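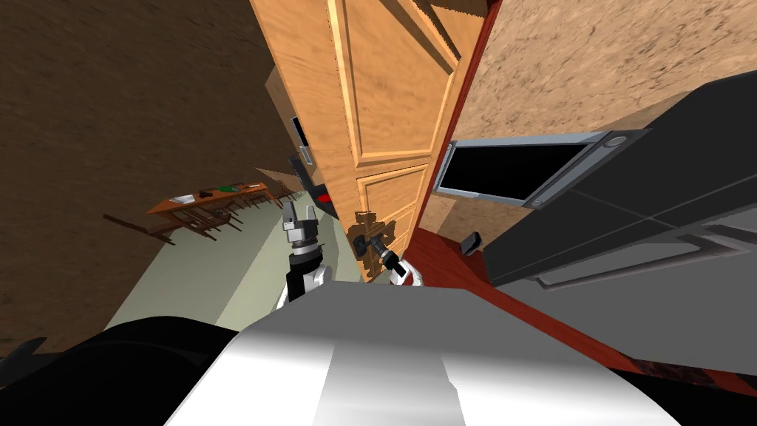 Should a small clinic buy its exam gloves and gowns on price alone?
Only if someone on staff has worn the product for a full shift first. A case price says very little about how many pieces get thrown out before they reach a patient.

I have bought supplies for outpatient clinics most of my working life. The group I work for now has 4 sites and 54 clinical staff. We are too small to get much attention from the large distributors and too big to shop by the box. Most of what is written about medical purchasing is aimed at hospital systems, and a lot of it doesn't help people in my position.

The usual advice is to join a buying group, accept the contract list, and stop thinking about it. We did that through Westico for several years. The prices were fair. The trouble was that the list changed whenever a contract changed, and we found out when the boxes arrived. One September we opened a delivery and found a different isolation gown from the one we had trained people to use. It had a tie at the neck where the old one had a hook and loop tab. That is a small difference on paper. Our medical assistants put on and take off gowns all day, and they complained about it for weeks.

I kept a tally that fall. Out of 1364 gowns used, 416 were marked by staff as torn, badly sized or hard to remove. The gown met its stated rating. Nothing on the spec sheet would have warned me. The cost of the extra gowns ate up the savings, and I had also spent a good many hours on the phone.

So my first opinion is that a substitution should never ship without a yes from the buyer. Suppliers will say this slows things down. It does, by a day or so. I would take the day.

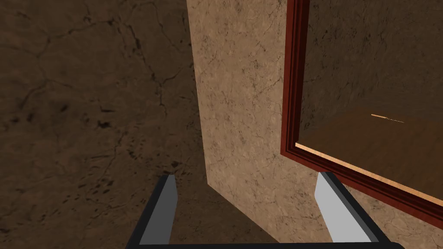 What a sample is for

Most sales reps will send samples if you ask, and most buyers hand them around a meeting table. People rub the fabric, say it seems fine, and go back to work. I did the same for years.

Ettore Gatti, who ran the supply room at my first job, had a stricter rule. He wouldn't approve a glove until it had been through a Saturday walk-in clinic, which was the busiest day we had. He gave one box to the fastest nurse and one to the slowest and read their notes on Monday. When I compared gloves from Cesus and Plulel last year I did it his way. The Plulel glove had looked better in the office. It was harder to get on over damp hands, and three people wrote that down without talking to each other. We bought the other one.

Reps are not the enemy in any of this. Italo Orlandini has handled our account at Bartoš for a long time, and he has told me more than once that a cheaper item in his own catalog would do the job. I pay a little more per case there on some lines, and I can defend that to anyone who asks. When he says a size is going on back order, I hear it before the order is placed.

I would also like to see plain labeling on the outside of the carton. Size, rating, lot number and expiration date should be on the short side, where they can be read when the carton is on a shelf. Many makers still print the lot number on the top flap. During a recall that means pulling down every case in the closet.

None of this takes a large budget. It takes a written rule on substitutions, a real trial before a change, and somebody whose job includes reading the trial notes. Our rule fits on half a page and is taped inside the supply room door at each site.

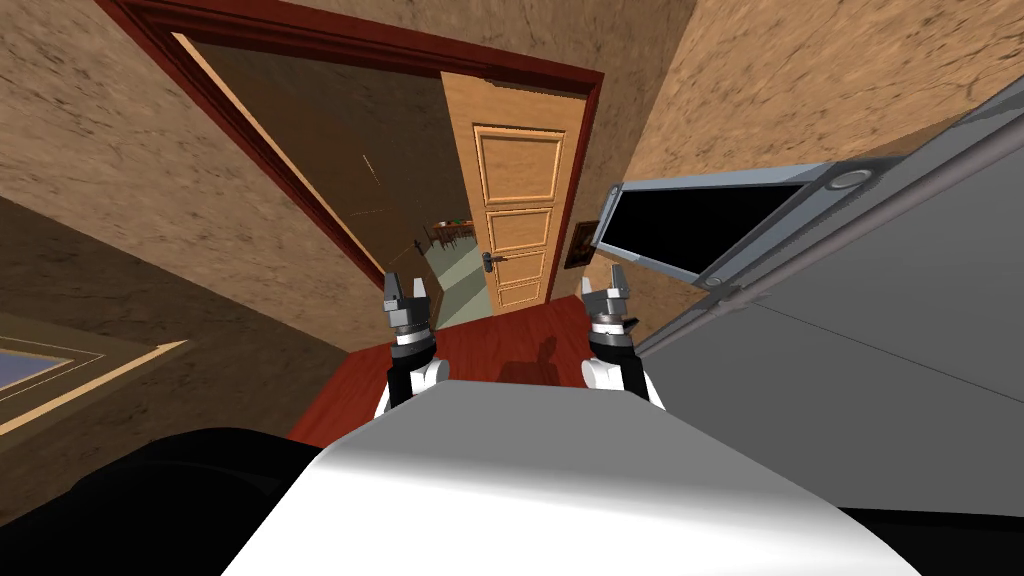 Small clinics need a say in supply substitutions.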